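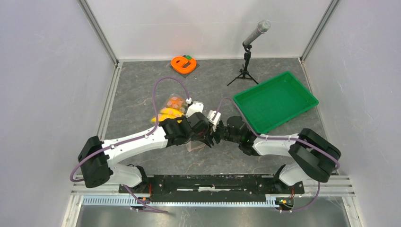

文・Kevus 商品担当

大理石調フロアシート「Segura」 グレー

Seguraは、既存の床の上から貼れる住宅用の塩ビフロアシートです。グレーの地に赤みのある茶色の筋が細く入る柄で、白い壁にも、淡い色のクロスにも合わせやすい色味にしています。玄関、洗面所、トイレ、キッチンの床のほか、棚板や飾り台の天面に貼る方もいらっしゃいます。

柄について
筋の入り方は場所によって濃淡があります。柄合わせが必要な場合は、シートの端に印刷された矢印を同じ向きにそろえて並べてください。向きを変えて貼ると、継ぎ目で筋が途切れて見えます。狭い場所では一枚で敷き込むほうがきれいに仕上がります。

販売単位
シートは20cm単位の切り売りです。数量「1」が20cm、「5」で1mになります。複数の数量をご注文いただいた場合は、つながった状態でお届けします。長さが20mを超えるときは二巻に分かれます。
カットサンプルは無料です。お一人様7枚まで、ほかの柄と組み合わせてお選びいただけます。画面と実物では色の見え方が違いますので、特に赤みが気になる方は先にサンプルをご確認ください。

施工できる下地
フローリング、クッションフロア、合板、平らなコンクリートに施工できます。畳、カーペット、凹凸の深いタイルの上には貼れません。下地に段差があるときは、市販の補修材で埋めて乾かしてから作業してください。ワックスが残っていると接着が弱くなります。

貼り方
1 床のほこりと油分を拭き取り、よく乾かします。
2 部屋の寸法より各辺50mm大きめに切り、半日ほど広げて巻きぐせを取ります。
3 仮置きして柄の向きを確かめます。
4 片側をめくり、専用接着剤または両面テープで固定します。反対側も同様に行います。
5 壁際に地ベラを当て、余った部分をカッターで切り落とします。刃はこまめに折ってください。
6 継ぎ目にシーム液を入れ、はみ出した分はすぐに拭き取ります。

賃貸住宅では、はがせるタイプの両面テープをお使いください。下地の種類によってはのりが残ります。目立たない場所で試してから全体に貼ることをおすすめします。

お手入れ
ふだんは掃除機と固く絞った布で足ります。汚れが落ちにくいときは、薄めた中性洗剤で拭いたあと水拭きしてください。シンナー、塩素系漂白剤、研磨剤入りのスポンジは使えません。ゴム製のマットや家具のゴム脚を長く置くと、接触部分が変色することがあります。

ご注意
床暖房には対応していません。屋外、浴室、常に水がかかる場所ではご使用になれません。重い家具を置いた跡は、動かしたあともしばらく残ります。製造時期によって色がわずかに異なりますので、同じ部屋に使う分は一度にご注文ください。

送料・納期
在庫がある場合は、ご注文の翌営業日にTestcombe倉庫から発送します。送料は数量にかかわらず全国一律で、カットサンプルはポスト投函です。切り売り商品のため、お客様のご都合による返品と交換はお受けできません。届いた商品に傷や汚れがあったときは、カットや施工をする前にご連絡ください。

関連商品
Segura ホワイト、Segura ベージュ
床用接着剤 Predthorpe(200g)
地ベラ、ローラー、シーム液

3月に品切れとなっていたグレーは、4月23日(金)より販売を再開しています。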